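Quiet hours on the Wotton road

A district council's night-time noise order enters its second summer with most of its rules unchanged and its measuring methods much revised

August 2019

The order that limits amplified sound and outdoor machinery in Wotton after eleven at night runs to 32 clauses. Most residents know only the fourth, which sets the hour. The clauses that have caused the trouble come later, in the part that says how sound is to be measured, by whom and from where.

Before the order, complaints were handled one at a time under general nuisance law. An officer would visit, listen, and form a view. Few cases went further than a letter. The council's position was that a fixed limit would be easier to enforce than an opinion, and it set one: 52 decibels, taken as a five-minute average at the boundary of the nearest home.

The limit is simple to state. The boundary is harder. In the older streets behind the market, homes sit above shops, and the nearest boundary may be a ceiling. The first version of the order made no provision for this. Officers took readings from the pavement, which in several cases lay further from the source than the bedroom in question. Two penalty notices were withdrawn on appeal for that reason, and the wording was changed in July to allow a reading at an open window.

The change was opposed by the traders of Mazza Street, where four of the town's late licences are held. Their written response argued that a window reading picks up traffic and other background sound that the premises do not control. The council accepted part of this. An officer must now take a second reading with the source switched off, or at a comparable time on another night, and subtract the one from the other by a method set out in an annex.

The annex is nine pages long. It is the only part of the order that was written outside the council, by the acoustics firm Ernance, and it assumes a reader who is used to working in logarithms. Licence holders have asked for a shorter version. A two-page summary is promised for the autumn.
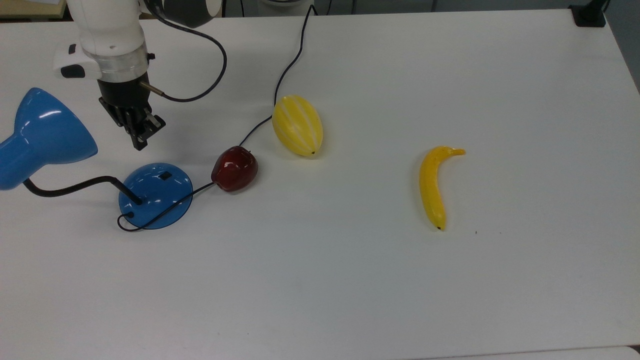

Penalties are fixed at £1,000 for a first breach and £2,000 for any further breach within twelve months. They fall on the holder of the licence, or on the occupier where there is no licence. A sound system hired for one evening remains the responsibility of whoever occupies the building. This has been tested once, over a wedding party at the Avau, a former grain store now let by the day. The appeal panel found for the council, but noted that the hire agreement had not mentioned the order at all. It does now.

Machinery is treated separately. Delivery vehicles may run a refrigeration unit after eleven if they are moving or will be stationary for less than ten minutes. Street cleaning is exempt. So is work on gas, water and electricity supplies, provided that the council is told by the following morning. Agricultural machinery was exempt in the first draft, lost its exemption in the second, and regained it for the harvest months only.

The neighbouring districts have not followed. Their officers still work from general nuisance law, so a venue on the far side of the river can be audible in Wotton and fall outside the order entirely. Readings taken on the Wotton bank are passed across as information. The receiving district is under no duty to act on them, and there is no agreed form in which they are sent.

The order must be renewed after three years or it lapses. Consultation on renewal will open in the spring, with the window reading and the annex both listed as matters for comment. The eleven o'clock limit is not on the list.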